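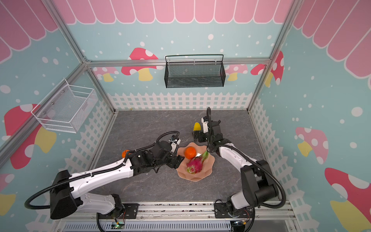
Ticket 1679 – wrong spouse showing on cast bios, Wurport site. Opened by Retno Sutanto. Main one is Khoa Ninh (actor, Renthorpe, also the film Nông). His page lists his ex-wife as current wife AND lists her again under "former". Same person twice. Cleared cache, no change. Also the spouse label is in the old alert color, bright orange like the fruit in the pink bowl, should be plain gray on bio pages. Low priority, the orange, but it makes the mistake very easy to spot and his agent has spotted it.

Steps to reproduce
Open any cast bio for Renthorpe
Scroll to Personal Life
Compare "Spouse" with "Former spouse"

Expected: divorced people under former only.
Actual: both.

Update, 9:40 am
Checked the Darnent import. Record for Ninh has a marriage start year, end year is blank. Divorce is in the notes field as text so the template never sees it. Typed the year in by hand, saved, page looked right. Ran the import again and it got wiped. So hand fixes don't stick, please nobody bother doing them one by one.

Update, 11:15 am
Pulled a list. 31 bios with the word "divorced" in notes and no end year. 6 of those are Renthorpe cast, rest are from all over. Two are widowed, seperate problem, they say "ex-husband" for a man who died. That one needs to go first, family will be upset.

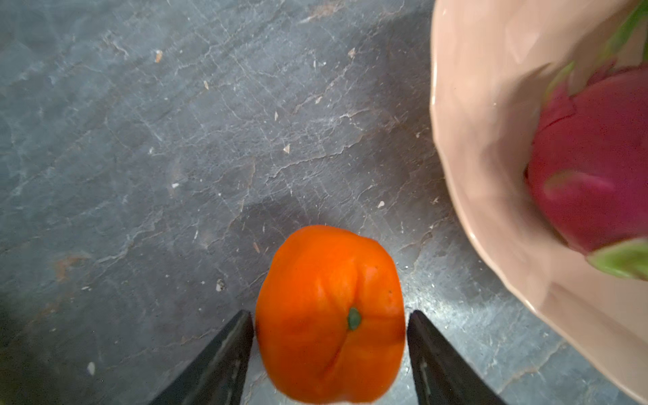 Dark slate with pale veins and a few crumbs.

Update, 1:30 pm
Widowed pages pulled offline till the wording is right. Template only has two labels, current and ex. Asked for a third, "late". Dev side says fine, small change.

For the rest – turned off overwrite on the marriage fields in Darnent, then re-entered the end year for Ninh. Ran import twice. Year is still there both times. Doing the other Renthorpe people now.

Still open
Opening line of the bio is built from the same field, so it still says "is the husband of" on 13 pages even with the end year filled in. Probably reads an older copy of the record?? Need someone to look at where the teh intro text gets saved.
Nông is missing its accent in the page title. Shows as "Nong". Fine in the film list lower down.
Orange label, see top. Stylesheet, I don't have access.

Reply to the agent went out, told them the Personal Life box is fixed and the first sentence isn't yet. Please don't close this ticket when the box looks ok, check the intro too. Back on it after 3.

Status: in progress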